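Plaletti open day, Jardale: the display fruit and tableware building

The Sunday session started at 10 and ran until mid-afternoon. Parking is on the gravel off the north gate, and the walk from there to the door takes longer than the map suggests. Sign-in was on paper. I went for the artificial fruit, which Plaletti moulds and finishes on site, and stayed for the tableware room, which I had not planned on.

Moulding floor

Elin Hopkin took the morning group through. Visitors stay behind a yellow line, and the nearest press is close enough that you can read the temperature display. Two processes run side by side. The harder fruits (lemons, oranges, mangosteens) are moulded as hollow shells in two halves and welded. The softer ones are foam, poured and skinned. Hopkin passed a lemon of each type down the line. The foam lemon weighed very little and dented under a thumb, then recovered. The hollow one had a visible seam when held side-on to the window, less so under the shop lights.

Moulds are taken from real fruit. The lemon mould in use came from a fruit chosen for its wrinkles, on the grounds that a smooth lemon reads as plastic from across a room. The orange has had three versions. The current one has finer pores than the one I bought a few years ago and the colour sits closer to a supermarket navel.

A lemon mould is good for 1000 shots before the surface texture has to be recut. I asked whether the last pieces off a mould are sold as seconds. Some are, in the shop, unsorted.

Colouring

Wagner Lacerda runs the spray benches. The mangosteen gets a base coat, a darker coat over it, and a gloss. The gloss was the point of some discussion in our group. A fresh mangosteen has a duller rind than the Plaletti version, and one visitor, a fruiterer from the coast, said so at length. Lacerda agreed, and said the matte samples had come back from retailers with the comment that they looked dusty. The calyx is a separate part in green plastic, stem included, pressed into a socket at the top. It can be pulled out with moderate force. I would not give one to a small child.

The avocado is the better piece of work. The skin is a stippled texture cut into the mould, and the colour goes on nearly black.

The sprigs of greenery are bought in. Nobody on the floor could tell me from where.

Tableware room

This is upstairs, past the canteen. The bowls are made by Pimentel, a separate firm that shares the building, and Mirela Brito gave the talk. The range shown was the flower series: five petals, wavy rim, a well in the centre where the glaze pools and fires to a different shade. Red is the main seller, with a round gold medallion at the bottom of the well, patterned after a Chinese character. Brito described the medallion as a decal fired on in a separate low-temperature pass. The usual cautions follow: no microwave, hand wash, no scouring pads on the gold.

The standard size holds one large fruit or a handful of nuts. Anything round tends to roll to the centre and cover the medallion, which seems a waste of the second firing. Flat sweets would suit it better.

Glaze faults were laid out on a side bench with tags. Pinholes and crawling were the common ones, mostly at the creases between petals. Kiln loads are 200 pieces. Brito did not give a reject rate.

Setting a table

The last part was a practical session run by Nanna Hjaltadóttir, who styles the firm's catalogue. Tables have a grey stone-textured top, streaked and fairly busy, and she uses them for nearly everything. Her method is short. Put the strongest colour down first and keep the other pieces well away from it. Group the large fruits at the back, oranges with something long and yellow, a dark fruit at one side. Lay a sprig across the group to break up the outlines. Leave one small piece by itself in the open.

She moved things less than I expected and spent more time on the stalks, which should not all point the same way.

Practical notes

Tickets were not checked at the door. The shop takes cards. Catalogue item 287 is the mangosteen, sold singly, and the bowls are boxed individually with a foam insert that is hard to get back in once removed. The canteen closes at 2, before the practical session ends, so eat first. Stairs only to the tableware room. Ivone Arruda handles group bookings and answers email within a day or so. 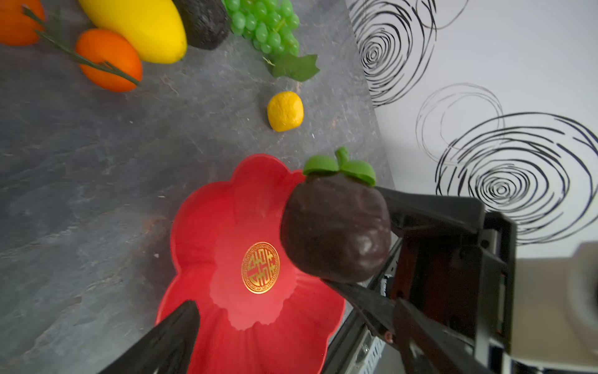 The next open day is in August, when the foam line will be down for servicing, so anyone mainly interested in the soft fruit should wait for the one after. I bought two lemons and one red bowl. The bowl has a small pinhole under the rim, found at home.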